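3.2 Baskets as holding places on shared tables
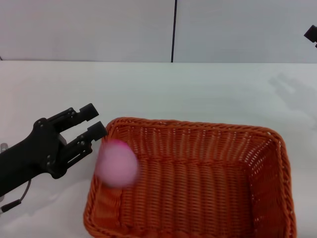 The second part of the study looked at open containers that stay on a table between uses. In the Ledora households these were mostly baskets, and the most common type was a rectangular woven basket with a braided rim, of the kind shown in Figure 4. We had expected plastic trays to be more frequent, as they were in the pilot at Flarngate, but trays in Ledora were kept in cupboards and brought out for meals. Baskets were left standing.

Figure 4. Rectangular wicker basket with twisted braid rim, on a white table surface. The interior is open and can be read from above.

We use the term "holding place" for a container whose contents are expected to move on to somewhere else. Keys, unopened mail, hair ties, batteries of uncertain charge and small toys were typical. A fruit bowl is a storage place by this definition when it holds only fruit, and becomes a holding place once other items are added. Several participants made the same distinction in their own words. One described her basket as "where things wait."

Participants kept a diary over the month of August and recorded each item placed in or taken out of the container, along with the time of day. They were asked to leave the container where it normally stood and to make no effort to keep it tidier than usual. The diaries from 48 households were complete enough to use. Entries were coded by the first author and then checked by Jingyi Lü, who had not taken part in the home visits. Where the two codings differed, the entry was discussed and, if no agreement was reached, dropped.

The diaries gave 226 items that entered a basket and could be followed until they left it or the month ended. Items with a fixed place elsewhere in the home, such as scissors or a phone charger, tended to leave within a day. Items with no fixed place stayed much longer. Paper was the slowest group. Mail that had been opened was removed later than mail that had not, which several participants explained by saying that an opened letter had already been dealt with in their minds.

Depth mattered more than floor area. In a shallow basket the items lay side by side and could be seen by anyone passing the table. In a deep one, later items covered earlier ones, and the diaries show a point in most weeks when the whole basket was tipped out and sorted at once. These sorting events were most often recorded on Thursday evening, before the paper collection. We did not find the same weekly pattern in homes where the basket was shallow, and there items were removed one or two at a time.

The rim also came up in the interviews, although we had not asked about it. A thick braided rim gives a firm edge to hold when the basket is slid along the table or lifted with one hand, and participants with this type of basket reported moving it more often during meals. A basket that was moved often was also looked into often. Whether handling leads to sorting, or whether people who sort more are simply more willing to handle the basket, cannot be settled from the diaries alone.

Open weave had one clear drawback. Small items such as pins, seeds and coins worked their way into the gaps or through them, and 20 households had placed a cloth or a sheet of paper in the bottom. Consuelo Benítez, who carried out the home visits, noted that liners were often changed in the same session as the sorting, and that crumbs were given as the reason for both. Participants without a liner cleaned the basket by turning it over and knocking on the base. Two had washed theirs in the shower.

Size was harder to compare. The containers were measured inside the rim, at the widest point, but many of the older baskets had sagged at the corners and the figures should be read with some caution. The Pludport catalog, which we used as a reference for new household baskets, lists length at the rim and gives no interior depth. For this reason we grouped the baskets as shallow or deep by whether an upright envelope stood above the rim, a test that could be repeated at each visit without special tools.

The position of the basket on the table is treated separately in Section 3.3. It was recorded at the start and end of the diary period only, so movements in between are known from the interviews and from occasional notes in the margins of the diaries.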